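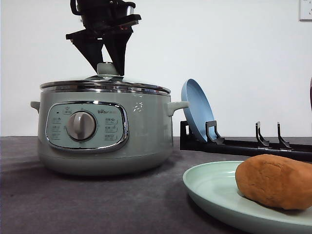
Etarex Docs & Translation Team

Hey all! So a few of you asked how to send your first patch to Etarex without getting lost (I got lost twice, so no shame). I'm going to assume you already have an account on the code site.

First, fork the main repo and clone your fork. Then make a branch and name it after the issue, so mine was fix-453. Please don't work on master, it gets messy fast!

Now make your change and keep it small. Anything over 200 lines sits in the queue forever. Run the test script before you commit – all 83 tests should pass, and if the Eren plugin one fails, update the plugin and try again.

Push the branch, open a pull request and put the issue number in the title. Gualtiero Santoro looks at the docs ones, and he's super quick.

Next time I'll do translations.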